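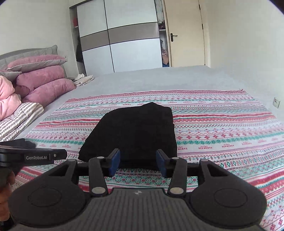 When a Town Puts Money Into a Company

By Noreen Shaikh

Towns, states and countries collect money from the people who live there. Most of it comes from taxes. It pays for roads, schools, fire trucks and libraries. Sometimes a government also uses part of the money to help a business. This page is about how that works and what can go wrong.

We will use a town called Drenham and a company called Virk. Virk wants to make small machines that can pick things up. The town would like Virk to open a workshop there, so that people in Drenham can get jobs.

Four ways to help a company

A government can give a company a grant. A grant is a gift with rules. Virk gets the money and does not have to pay it back, as long as it does what it promised.

A government can make a loan. With a loan, Virk has to pay the money back over time. It usually pays a bit extra, too. The extra is called interest.

A government can offer a tax break. Virk would normally owe the town tax every year. With a tax break it owes less, or nothing, for a while. No money leaves the town's bank account, but less money comes in.

The last way is to buy a share of the company. The town gives Virk money and becomes one of its owners. This is called an equity stake.

What is a share?

Imagine that a company is cut into 1,000 equal pieces. Each piece is a share. If you own one share, you own a very small part of the company. If you own all 1,000, the whole company is yours.

Say Drenham buys 190 shares in Virk. The town now owns 190 of the 1,000 pieces, or 19 percent. The people who started Virk own the rest.

If Virk does well, other people will want to own part of it, and each share will be worth more. Drenham could sell its shares and have more money than it began with. That money could go to the library or the swimming pool.

If Virk does badly, each share will be worth less. If Virk closes for good, the shares will probably be worth nothing.

What happens when a company closes?

Companies close all the time. Maybe not enough people bought what they made. Maybe another company made the same thing for less. Maybe they spent their money too fast.

When a company closes, it sells what it has left, such as desks, tools and computers. The money from the sale is used to pay the people and businesses it owes. Workers who have not had their last paycheck are often near the front of the line. Banks that made loans may be near the front as well.

Owners are at the very end. Often there is nothing left by the time their turn comes. This is the big difference between a loan and a share. A lender might get some money back - an owner usually gets none.

Why would a town take the risk?

People who like the idea say that new companies need help at the start, and that banks often turn them down. They say a job in town is good for everyone. A person with a job pays taxes, buys lunch at the diner and might fix up an old house.

People who do not like the idea say that a town is not very good at guessing which companies will do well. They say the money belongs to everybody, including people who would never have chosen to spend it that way. They also ask if it is fair to the companies that get no help. Suppose there is already a company in Drenham called Relent, which makes the same kind of machine and never asked for a penny. Now it has to compete with one that did.

Both sides have good points, and grown-ups have argued over this for a very long time.

Who keeps watch?

In many places, a government has to tell people how it spends their money. It may put out a report each year. Reporters read these reports and ask questions. So can anyone else, including you.

Some good questions are:

How much money did the company get?
Was it a gift, a loan or a share?
What did the company promise to do?
Did it keep the promise?
Who made the decision?

Some answers are hard to get. A company may say that its plans are secret and that other companies would copy them. Then people have to decide how much should be kept private when public money is being used.

Try it yourself

Play this with a few friends. You are the town council, and you have 1,000 buttons to spend. A company called Tirkolell wants 190 of them to open a toy factory. Will you give a grant, make a loan, offer a tax break or buy shares? Write down your choice and your reasons.

Now flip a coin. Heads, the factory does well. Tails, it closes. Talk over what your town has gained or lost, then play again and pick a different kind of help.

Words to know

Equity stake: a part of a company that someone owns.
Grant: money that does not have to be paid back if the rules are followed.
Interest: the extra money paid on top of a loan.
Invest: to put money into something in the hope of getting more back later.
Share: one of the equal pieces a company is divided into.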